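Ticket: Tote bag strap fraying, cans tipping over inside
Product: Manalastas canvas tote, patterned
Opened by: Bernardo Gouveia
Handled by: Struan Niven, Redberg customer support
Status: Waiting for replacement stock

May 8, 2023 – Bernardo Gouveia wrote:

Good morning. I ordered 4 of these totes from your shop for our picnic orders at Isovico. We pack drinks in them and the customer carries them to the park. I have two problems and I am not sure if they are connected.

The first problem is the light strap. It has become fuzzy along its length, and I am afraid the stitching will go next. The bags were used for 25 orders in total. I did not wash them in the machine, only wiped them with a damp cloth as the care card says.

The second problem is that the cans do not stay upright. When I put them in standing, they lean over as soon as the bag is lifted, and the soft bottom folds under them.

Reply from Struan Niven:

Hello Bernardo, thank you for the clear message. Could you please tell us:
– whether you carry the bag by both straps or only one
– whether you put anything flat in the bottom
– how the other bags from the same order look

Bernardo Gouveia wrote:

We carry it by both straps most of the time. But when packing we often pull only the light strap to open the mouth of the bag, so maybe this is a cause. There is nothing flat in the bottom. Two of the other bags have no fuzz on the strap, the last one has a little.

I tried yesterday a piece of cardboard from a Kutow box, cut to the size of the base. With the cardboard the cans stood better, but after a short walk one was on its side again. I also tried a folded towel and this was worse.

Pictures are attached.
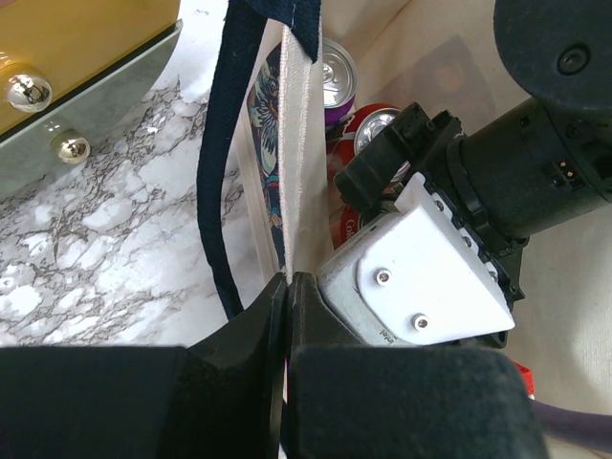
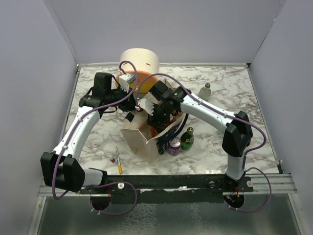
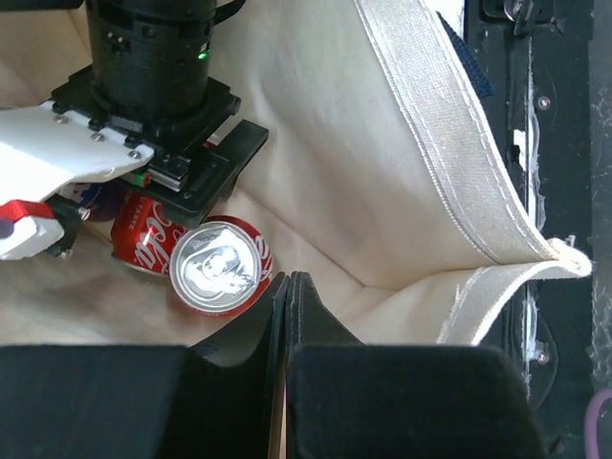

My question is now what to do with the mixed orders, where the customer wants cans and also a bottle. I do not want glass in a bag where the things can roll. For the moment I plan to use paper bags for these orders, like the light tan one on the marble-pattern table, and to keep the canvas totes only for cans. The green bottle with the gold foil neck is the kind that worries me most, it is heavy and the canvas has no support for it. Do you have an insert with separate places? I would also need to know if it can be removed for cleaning.

Reply from Struan Niven:

Thank you, Bernardo. Light fuzz is normal on this strap, but fraying after 25 orders is too early. I will replace the two bags that show it. Please stop pulling the bag open by one strap and hold it by the edge of the mouth. We do have a removable insert with 3 places, and it wipes clean. I can add one to the parcel so you can test it before you order more.

Bernardo Gouveia wrote:

Yes please, add one insert. The delivery address is the same as before, but the bell does not work, so the driver should call.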